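The Filing Gets Done by Lunch

At Collbridge, a records and claims office on the second floor of a former shoe warehouse, the worst job in the building used to belong to whoever had been hired last. You got a stack of folders, a list of cabinet numbers and a pair of knees, and off you went. Low cabinets run under the work surfaces all the way down the room, and for years people here talked about "doing the floor" the way other offices talk about jury duty.

Then, in September, the Ilitell arrived, and I have to say I've rarely had so much fun watching paperwork being put away.

It's a two-armed machine, leased through an outfit called Forkodska, and it starts at seven, before most of the desks are occupied. It works down the row at its own unhurried pace: doors open, folder in, doors shut, on to the next. On a good day it gets through 80 folders by noon. One of the claims clerks told me she could beat that easily for the first hour. "After that I'd want a chair and a sandwich," she said.
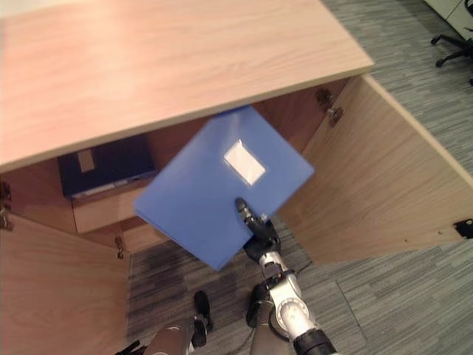
What surprised me most was how much the people had to sort out first. The office has 237 cabinets, and when the planning started there were at least three ways of labeling what went in them, depending on who had been in charge at the time. Older files went by client, newer ones by claim number, and one long stretch by the window followed a system known to a single employee who had since retired to the coast. The clerks spent most of the summer putting it right. They grumbled (they told me so, cheerfully), but they also got to design the whole thing themselves, and they're proud of it. Ask about the color codes and you'd better have a few minutes!

The shelf plan they came up with is called Vũ, after the street where the team goes for noodles, and it now lives on a big screen by the copier. Anyone can pull up a file's location in seconds. Before, you asked around, and then you got down on the carpet and looked.

Four people used to share the filing. All of them are still here, and their days look very different. Two have moved over to answering client calls, which both had been asking to do. One checks the machine's work each afternoon, pulling folders at random and comparing them with the plan. The fourth trains new hires and handles the odd cases, such as overstuffed folders, loose receipts and anything held together with an old rubber band.

There are gripes, and I liked how openly people shared them. The aisle has to be kept clear, so bags and spare shoes can't live under the desks anymore. The checking job can get dull. And a few people miss the excuse to get up and wander; one clerk now takes the long way to the kitchen on purpose.

The part I keep thinking about is the mornings. By nine the row is half finished, the coffee is on, and the newest hire, three weeks into the job, is already on the phone with a client, explaining a claim from start to finish. Her predecessors waited most of a year for that.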